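Search products, parts and notes
Search

Zondside Gripper Comparison Kit, Kitchen Set
Posted 10 May 2018 by Gobnait Hegarty

The Zondside kit is a simulation package for people choosing a gripper for household work. It loads a kitchen, an arm and a set of small objects, and lets you run the same task with different hands on the end of the same arm. It is sold by Ustness as a download, with a license for one workstation or for a lab.

What is in the kit

The kitchen has an island, a run of lower cabinets, a sink, a cooktop and drawers that open. Each drawer has its own friction setting. The arm model is fixed across all runs so that a change in the result comes from the hand or from the controller. Two controllers are included: a joint position controller and a Cartesian impedance controller. You can add your own through the Python interface.

There are 6 gripper models, all with parallel or curved two-finger closing. Finger length, pad friction and maximum force can be edited in a text file. Suction hands are not supported in this release.

Tasks

The kit comes with 11 tasks. Most are short and need a single grasp. The two that separate the grippers best are the flat object task and the drawer task.

In the flat object task the hand comes down from above onto something thin lying on a countertop. There is very little height to close on, and a hand with thick fingertips tends to push the object away. Start with a slow approach and a low force limit, then raise one of them at a time.

In the drawer task the hand works at an open drawer under the cooktop. Wide hands run out of clearance here before narrow ones do. The contact log records every touch on the drawer box, with the time and the force. 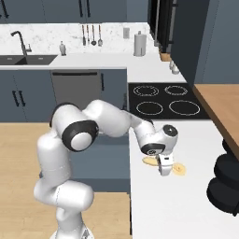
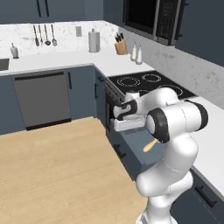 Zondside kitchen, simulated. First view: gripper pointing down at the counter, with two thin yellow objects. Second view: gripper at the open drawer.

Running a comparison

Pick a task, tick the grippers you want and set the number of trials. The default is 30 trials per gripper, with small random shifts in the starting position of the objects. Results are saved as a table with one row per trial: grasp made or missed, peak force, time to lift, and any contact with the furniture. Camera views can be saved with each trial or turned off to save disk space.

Keep the random seed the same for all grippers in a comparison. The January release did not do this by default and the current one does. Projects made in the old release will open, but check the seed field before you run them again.

Limits

Contact with thin objects is sensitive to the time step. If an object jitters on the counter before the hand reaches it, halve the step and repeat. Soft finger pads are treated as rigid pads with extra friction, so results for very soft pads should be checked on hardware before you order.

Ordering and support

Single and lab licenses are available from the Ustness sales desk. Senan Duggan handles quotes. Questions about adding a gripper model go to Tiruwork Demissie; please send the mesh files and the finger travel with your first message.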